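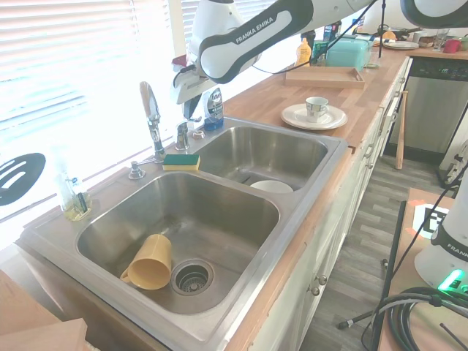 Re: Can they do dishes yet?

From: Madalena Arruda
To: Otholm home robotics list
December 18, 2023

Gunārs Mockus wrote:
> Saw a clip of an arm loading a whole rack without a chip.
> So are we there yet, or do I keep my gloves?

Keep the gloves, Gunārs! A clip is one good run. What I want to see is a yellow mug lying on its side in the sink, handle pointing off to the left, a bowl in the other basin, and the arm having to get past the faucet to reach either one. My nephew does that half asleep. Rūta tried 30 mug pickups on her setup in September and got 16, all of them dry (wet ones she gave up on). Sponges I won't even start on.

Madalena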